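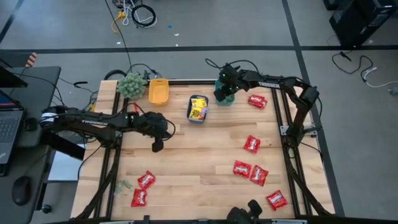

Workshop > Tables > Reader reviews

Brarnadeck butcher-block top, after 16 months

I bought this top in May of last year and paid 141 dollars, delivery not included. The narrow strips go from pale tan to honey color, and I like this mix very much. We use it every day, so it gets scratched every day. The surface has stayed flat. Two times I put oil on it, and the second time was maybe too much.

My complaint is the corners, which came a little rough. Érica Lins sanded them for me in one evening. The Costigan top is smoother, but for me too dark.

Four stars.
Heloísa Rangel

Filed under: Tabletops & Benches

Recent reviews
Danton folding stool
Drurkeo wood oil, second try
Costigan top, long test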